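Ulbridge Bicycles is looking for a writer who rides

Onier Magazine, issue out in June. Bike trade and style pages, open positions.

You know the type of bike. It has brown leather grips, a brown leather saddle, a little brass plate with somebody's initials on it, and a matching scarf. We make the other kind. Ulbridge has been building plain city bikes in one shed for 18 years, and in that time our entire marketing output has been a sticker. The sticker is peeling.

So we need a staff writer. The job is to explain our bikes to people who have so far bought them only when their old one got stolen. 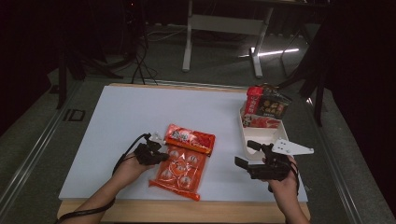 An orange-red package on a white board.

What you'd do all week:

Write the copy for the new Datance commuter, a three-speed with fenders and a chain guard. Please don't call it timeless. Our last freelancer called it timeless 114 times in one catalog, and Kevin Carhuamaca in the workshop now says the word every time he drops a wrench.

Ride the thing to work. We lend you one. If it rattles, tell Kevin before you tell the readers.

Answer customer mail. Most of it asks whether the bike comes in green. It does.

Talk fashion labels out of partnerships, politely. Ağca, who make very nice raincoats, have asked us twice for a bike with a coat hook. We're weakening.
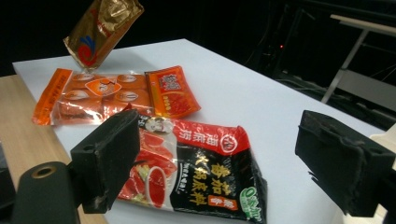
Gold foil, a clear and orange multipack, and hotpot seasoning in black and red.

What we'd like from you: a couple of years of writing for money, in any field. A working knowledge of which end of a bike has the derailleur. The nerve to cut a paragraph the boss wrote. The boss is Custódio Veloso and he writes long ones, usually on the subject of spokes.

You don't need to race, shave anything, or own special shoes. 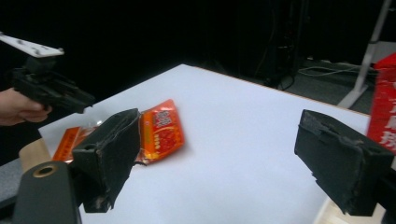

Onier, p. 18

The pay is $3000 a month to start, plus the loan bike and a parts discount that has ruined several household budgets. Hours are normal. The shed is heated on one side, and desks are given out by seniority, so bring a sweater.

To apply, send Custódio one page on a bike you've owned and what was wrong with it. Skip the cover letter. If he likes the page, you'll be asked in for a morning, starting at 9:30, and given coffee and a catalog entry to fix. We pay for the morning either way.

Applications close at the end of May. Mark yours "Writer", or it goes in the pile with the people asking about green.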